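Grevar Technical Readers: Automation for Schools and Colleges
Print this chapter | E-mail this chapter to a colleague
Search the reader: enter a word or section number — Go

Chapter 7
Tabletop Handling: The Tidy-Plate Project

7.1 Purpose of the chapter

The previous chapters dealt with a single arm moving a single object between two known points. Most useful work is less orderly. Objects differ in shape and stiffness, they stand close together, and the arm must often pass near one of them to reach another. The class project set out in this chapter takes a small group of everyday objects on a table and asks students to plan, carry out and record a short series of moves with them.

The project was first run as an option on the Stinska college course and later became the basis of the February round of the Fonseca inter-school handling competition. It needs one arm with a parallel gripper, one table, and objects that can be found in most homes. Students who have completed Chapters 4 and 5 should be able to start without further reading. Those who have not should at least work through section 5.3, on tool-centre offsets, before touching the arm.

By the end of the chapter the student should be able to state the working limits of the gripper for a given object, choose an approach direction that keeps clear of neighbouring objects, and write a run record that another team could follow.

7.2 The object set

The set is kept small on purpose. It contains a shallow round plate, a plastic-bodied drink bottle, a cup, and one or two light items to be placed on the plate. A remote control and a stick-shaped item such as a tube of glue are suitable for this. The plate acts as the target area and the cup as an obstacle, although in the later exercises the cup may itself be moved.

Each object brings its own difficulty. A remote control is long and thin, so it turns easily if gripped away from its middle. A narrow tube may roll. A cup with thin walls bends under a force that a bottle will take without trouble, and a filled bottle is heavy enough to swing in the fingers if it is held too near the cap. Teams should weigh every object before the first run and enter the figures on sheet 7A. 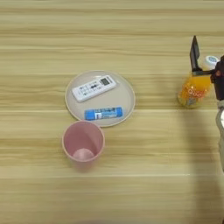 The order of moves is left to the team. There is no single correct order, but there are poor ones. A tall object placed early will narrow the paths open to the arm for everything that follows, and a light object placed early may be knocked by the sleeve of the gripper or by a loose cable. Teams should draw the table from above, mark the height of each object beside it, and plan the moves on paper before any program is written.

A record must be kept for each move. It should give the object, the start and end positions, the finger opening before and after closing, the approach direction, and the result. Results are entered as placed, placed with contact, dropped, or stopped by operator. The third and fourth are not failures of the record. A run with two drops fully written up is worth more in assessment than a clean run with no notes.

7.3 Approach and clearance

Clearance is the smallest distance between any part of the arm and any object it is not meant to touch. Students tend to measure it at the fingertips. In practice the wrist and forearm are wider than the fingers and follow a different path, and it is there that most contacts occur. When the arm comes in from a corner of the table, the forearm lies across a good part of the working area, and objects on the near side of it must be allowed for.

For the first exercises a side approach to the plate is recommended, with the fingers open and the plane of the gripper held low. The team should stop the arm over the target, check the wrist against each upright object from two sides of the table, and only then lower it. 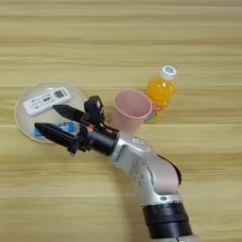 Figure 7.2 Open gripper over the plate, with the wrist passing in front of the cup.

Where clearance at the wrist is less than the width of one finger, the team should change the approach and not the speed. Slowing the arm makes a contact gentler but does not prevent it. Two changes are usually open: to turn the wrist so that its narrow side faces the obstacle, or to raise the path and come down more steeply. The second costs time and may bring the forearm joint close to its limit.

The overhead view is useful for planning but can mislead. An object that appears clear of the gripper from above may be taller than the gap beneath the wrist. For this reason the Sterana log sheet supplied with the course has separate columns for plan distance and height distance, and both must be filled in.

7.4 Cables

Any cable fitted along the outside of the arm forms part of its moving shape. A loop that sits close to the forearm in one position may stand well out from it in another, as the wrist turns. Before each session the team should move the arm by hand, with power off, through the full path of the planned run and note where the loop is widest. That width is then added to the forearm width in the clearance calculation.

Cables should not be pulled tight to remove the loop. The wrist needs slack to turn, and a strained connector is a common cause of lost sensor readings part of the way through a run.
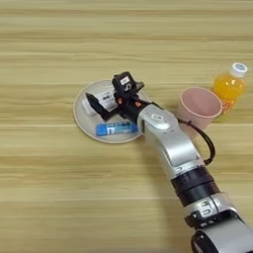
Figure 7.3 Gripper above the plate. Note the cable loop near the cup.

7.5 Scoring and records

In the classroom version each team completes 19 runs over the length of the project. Marks are shared between planning, handling and records. In the Fonseca round the same headings are used, but points are pooled across all runs; the highest total so far is 3815, and the entry mark for the second stage is 3175. Teachers may find these totals useful as a guide when setting their own boundaries, though they should bear in mind that competition teams have usually had roughly twice the practice time.

Points are lost for contact with any object not named in the move, for a missing entry on the log sheet, and for a hand inside the marked area while the arm is powered. The last of these also ends the run.

Exercise 7.1 begins on the next page. Sheets 7A and 7B are needed, together with a ruler and a kitchen scale.

Print this chapter | E-mail this chapter to a colleague

Reader comments (3)

Sheet 7B prints with the height column missing on A4. Letting the printer shrink to fit cures it.

We used the hand-guided check in 7.4 with a group of first years and it took most of a lesson. Worth splitting it over two if your arm is stiff with the power off.

Is the entry mark in 7.5 for the old scoring or the new? Our copy of the rules is dated 2 December 2020 and gives the same number, so I assume it has not changed.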